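We use cookies to keep this site working and to see which pages get read. By continuing you accept our cookie policy. Accept | Manage settings

Textiles for Everyone - Handout 4: Looking after knitwear

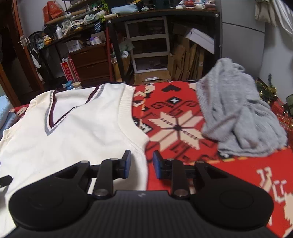
Cream sleeveless vest with a striped V-neck, laid out on a bed.

Azadeh Ghasemi
2019-02-22

Hello again, everyone. Last session ran well over (my fault, I got going on felting and couldn't stop!) so I've written up the part we rushed. Bring it with you next time, because Setareh Tehrani is taking the mending session and she'll assume you've read it.

1. Why knits behave the way they do

A woven cloth is two sets of threads crossing at right angles. A knit is loops pulled through loops, and a loop can change shape without the yarn itself stretching at all. Pull it sideways and it gets wider and shorter. Pull it down and it gets longer and skinnier. That's lovely when you're putting your arms up to reach the top cupboard, and a nuisance when the thing has been on a hanger since September and has grown two points on its shoulders.

Ribbing is knit and purl stitches in columns. The columns fold in against each other and spring back, so we put it at hems, cuffs and necks. Stocking stitch has none of that spring. It also curls at the edges, and those of you who made the sample square last week will have met this already.

V-necks get their own paragraph because I have strong feelings about them. The point of the V takes most of the strain when a jumper goes on over your head, and the band there is shaped with decreases, usually a pair on every round or every second round. If the band was picked up with too few stitches it puckers. Too many and it flutes like a pie crust. Contrast stripes in the band look smart, but they show every wobble in those decreases, so if you're knitting your first one, do the band in one colour and save the stripes for your second!

2. Fibre

Wool has scales on the outside of each fibre. Warmth, moisture and rubbing together make the scales catch, and after that you've got felt and there's no going back. Any one of the three by itself is much less of a worry. I've soaked wool in quite warm water with no harm done - it was the swishing I left out.

Cotton has very little stretch of its own and it's heavy when it's wet. A cotton jumper hung on the line will come off it as a cotton dress.

Acrylic won't felt and won't mind the machine, but keep the iron well away. Too much heat and the fabric goes limp and shiny for good. People in the trade call this "killing" the yarn, and some do it on purpose for drape.

Blends you treat as whichever fibre in them is the fussiest.

If the label's been cut out and you don't know what you've got, wash it as wool. We'll do burn tests on snipped ends in week six, outdoors, with me holding the matches.

3. Washing

Fill the basin first, then add the detergent, then the garment. Cool to lukewarm. Press it under, leave it for 20 minutes, and go and have a cuppa. Lift it out with both hands underneath, never by the shoulders. Rinse at the same temperature.

I use the Davix wool wash because my corner shop stocks it, and Setareh swears by Triteo, and we've agreed to stop discussing it. Anything made for wool will do. Avoid ordinary laundry powder with enzymes in it: some of those enzymes break down protein, and wool is protein.

No wringing. Roll it in a dry towel and stand on the towel. (Yes, really. Socks on, both feet, a bit of a march.)

4. Drying and measuring

Flat, out of direct sun, on a fresh towel or a mesh rack. Before you wash a favourite for the first time, lay it out and take three measurements: chest at the underarm, back of neck to hem, and armhole depth. Write them down. When it's wet you can pat it back to those numbers and it will mostly stay there.

My own notebook entry for the Sonia slipover reads: chest 54 cm across, length a bit longer than I'd like. It came out of its first wash a good deal wider and I patted it back in with a ruler beside me.

5. Storing

Fold, don't hang. Wash before you put anything away for the summer, even if it looks clean, because clothes moths go for skin oils and food spots. Lavender smells nice and I wouldn't rely on it. A sealed bag does far more. If you find larvae, bag the garment and put it in the freezer for two weeks, then brush it down outside.

Reading

Azimi, course reader, pp. 131 onwards, for the diagrams of loop structure. Skip the section on warp knitting unless you're curious. The reader is in the cupboard in the sewing room, and please put it back, we're down to two copies.

For next time

Bring one knitted thing with a hole in it, some yarn near enough in colour, and a blunt needle. Thin sock yarn is the hardest to darn, so leave the socks at home for now. Setareh has a few darning mushrooms to lend, but a smooth orange works nearly as well!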